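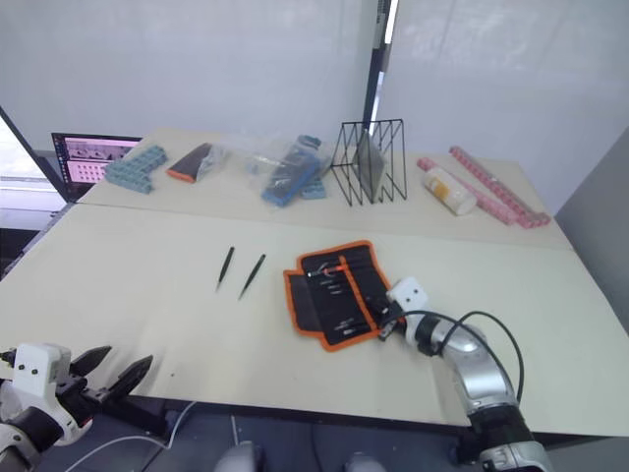
Trindamwood Shared Workshop > Groups > Two-Arm Build > Minutes

Print this page | E-mail this page

Minutes of the build group, June
Started 7:35 p.m. Aniela Baran took notes.

1. Last minutes. Accepted, with one correction. They said the arms "can sort small tools." What we agreed was that we would like them to. Aniela asked that the two not be mixed up again.

2. Tool roll task. The plan is still to have the arms take tweezers off the tabletop and put them away in the roll. Several members doubt this is a sensible first job. Tweezers are thin and lie flat, the roll is soft, and the loops were sized for fingers. It was pointed out that a person does this in seconds. The other side said that this is the reason to try it. No vote. The task stays for now, but a run counts only if no one touches the table during it.

3. Grippers. Clivangate quoted 1,516 for a replacement pair and says they would solve the flat-object problem. The quote came with no test results. Motion to buy failed. We will try thin rubber on the present fingers first.

4. Cables. The loop on the right arm needs another look at full reach. Aniela does not accept "it hasn't snagged yet" as a finding. She wants it checked at slow speed through the whole range, and the result written down.

5. Software. The Lins update is said to cut setup to 35 minutes. Two members will time it on their own and report both numbers, good or bad. We stay on the old version until then.

6. Open evening. Flavari has asked for a live demo. Declined. We may show the arms powered off and answer questions.

7. Other business. Please label your cases and bags if they stay on the back table.

Closed 8:50 p.m.

Recent items
Minutes, May
Bench booking rules
Clivangate quote and our reply
Test log: rubber fingertips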